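Everyday Household Order, Session 4: Racks, Baskets and Other Promises
Plardale Evening Course, handout for participants

Print this page | E-mail this page

Before the session, please read the chapter on drying and storing. Read it with a pencil. The author claims that a plate rack "saves the average home 15 minutes a day," and gives no source. I have looked for one and come up with nothing. Fifteen minutes is longer than most people spend on the dishes in the first place.

4.1 What a rack does

A dish rack holds plates on edge so that water runs off and air gets at both sides. That much I am willing to believe. The rest of the sales talk (it keeps the kitchen calm, it makes children tidy up) deserves a raised eyebrow. A peg rack with plates in it is still a thing standing on your table.

Points to check before buying:

- Spacing. Thick rims need wide gaps. Take a plate to the store.
- Height of the pegs. Short pegs let a big plate lean.
- Wood or metal. Wood is kinder to rims and stays damp longer. The Skarnport catalog says its wood "never needs care." Ask them to put that in writing.

4.2 Plates on edge, snacks in a basket

For the table exercise we use three plates, a wooden peg rack and a wicker basket for packaged snacks. The question for discussion is whether snacks belong on the same table as the dishes at all. The textbook says yes, everything within reach. I say try it for a week and see how much table you have left.
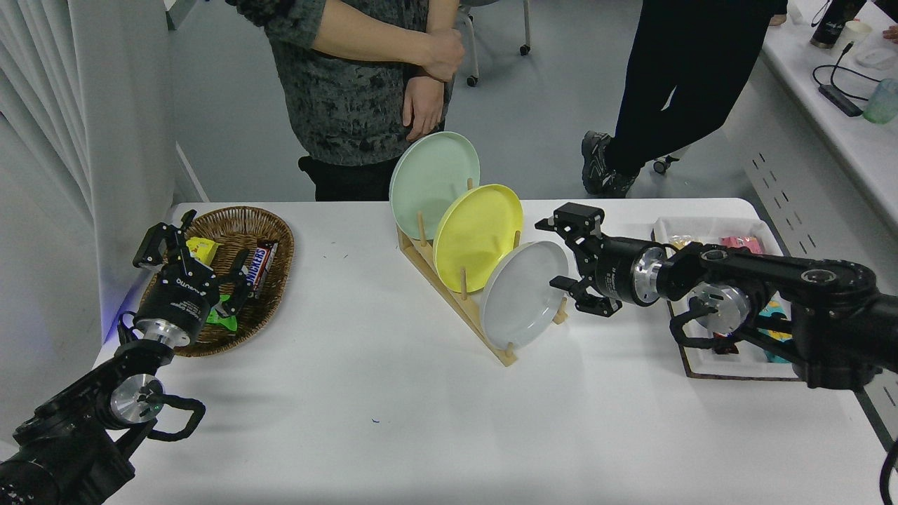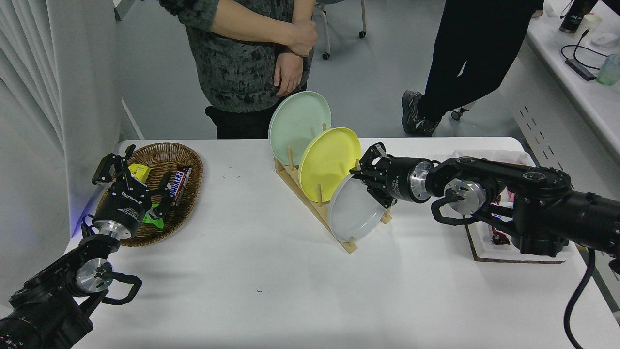
Same rack, same three plates, basket to the left: 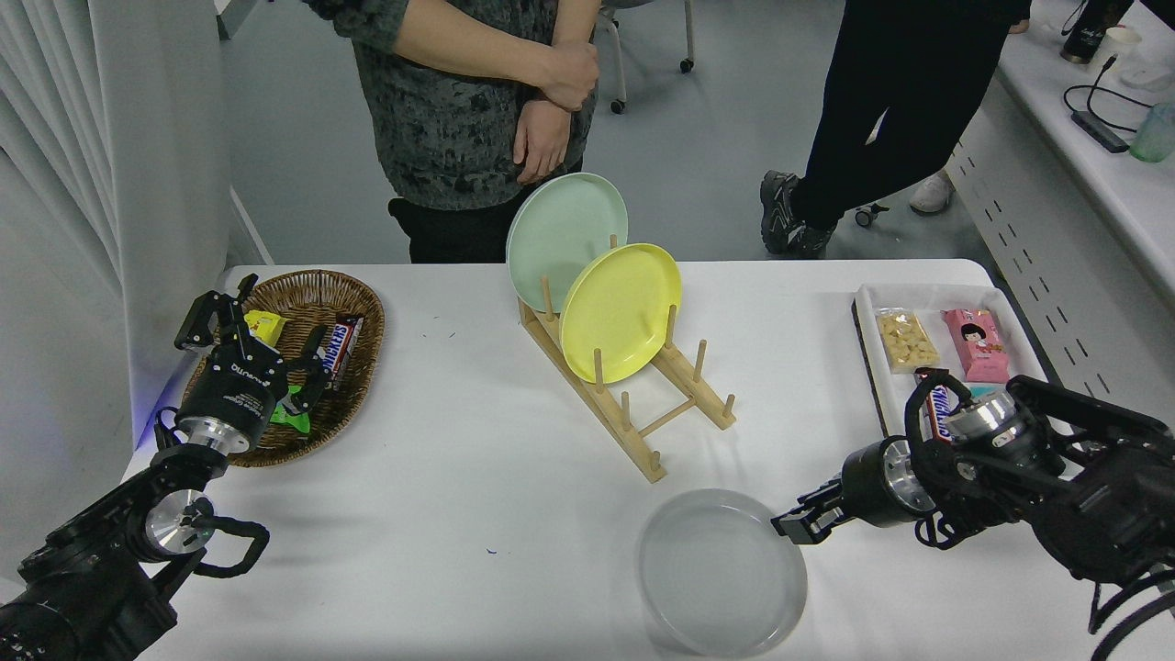 One participant from the April group objected that an open basket is the only kind of storage her family will use, and that anything with a lid turns into a place where granola bars go to be forgotten. She had tried lidded boxes for two years and went back to wicker. I can't argue with two years, although I would like to know what the crumbs were like.

4.3 Baskets: the weak case

Wicker looks nice and weighs little. It is also hard to wipe out, and it catches on sleeves. If you use it only for wrapped food, most of this doesn't matter. If you start dropping loose crackers in it, don't blame the course.

The Grurham method, which some of you asked about, sorts snacks into 17 groups by color and size. I have not met a household with 17 kinds of snack and the patience to sort them.

4.4 For next time

Empty one snack container at home. Write down what was in it and what was past its date. Then decide if the container was the problem. Bring the list, even if it is embarrassing.

Reader comments

mapleporch: My list had 47 things on it. The container was not the problem.

Asfaw: I think you're unfair to wooden racks. Mine gets stood up by the window at night and it's fine.

tuesdaysoup: Do we need the textbook for session 5 or just the handout?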